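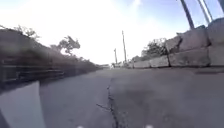

Ileana Roman would have liked it to go faster. She had walked beside the machine for the whole of its first run on Sunday morning, hands in her pockets, and said at the end that her dog would have been home by then. She also said she would come again.

She was one of 282 people who signed in at the Curkeck open day, held on the access road below the old quarry. The firm builds small ground robots that inspect road surfaces, and it has been using the road for test runs since the spring. This was the first time that residents had been invited to watch.

Curkeck's robot travels close to the ground at walking pace and records the state of the surface as it goes. The recordings are sent to a laptop, where a program called Fidbridge marks anything it takes to be a crack, a hole or a failed patch. A person then checks each mark and either keeps it or throws it out. Visitors could stand behind the desk and watch this being done on a large screen.

Nelu Ciobanu, who ran the demonstration, said the checking stage was still needed. Shadows cause trouble, particularly early and late in the day, and so do tar seams, wet leaves and tyre marks. In the trials so far the program has put forward 1,121 marks, and 36 of those were later struck out by hand as something other than damage. He said he was more worried about the cracks it might have missed, and that a second survey on foot was planned to find out.

The runs began at 10 a.m. and went on until mid-afternoon, with a break at midday while the batteries were changed. Each run covered 200 metres of road and back again. The road was closed to cars for the day — a notice had gone up at the bottom junction — and people were asked to keep to the side while the robot was moving. Children were allowed to walk in front of it to see it stop. It did so each time, though on one occasion it then stayed where it was and had to be restarted.

Several questions were about jobs. Alina Stoica, of the district roads office, told visitors that two inspectors cover the whole area at present and that the smaller lanes are looked at once a year at best. She said the office had no plans to cut either post. If the robot were taken on, she said, the inspectors would spend less time walking and more time deciding what gets repaired first.

Others wanted to know what is recorded besides the road. Mr Ciobanu said that faces and number plates are blurred before anything is stored, and that recordings from the open day would be deleted within the month. A printed sheet setting this out was handed round, but copies ran out before lunch. The firm says it will send one to anyone who left an address.

Darius Nedelcu, whose yard opens on to the upper end of the road, asked whether finding the cracks would mean they were filled. Ms Stoica said that was a matter for the repairs budget and she could make no promise on it. He said he would ask again in writing.

A larger machine, the Mateos, was on show beside the desk but did not run. It is meant for rougher ground and is waiting for a new set of wheels.

Curkeck will hold a second open day in August at Gralau, where the road is steeper and has more bends. Entry is free. Groups of more than ten are asked to write to Ruxandra Pîrvu at the firm's office beforehand, and dogs must be kept on a lead.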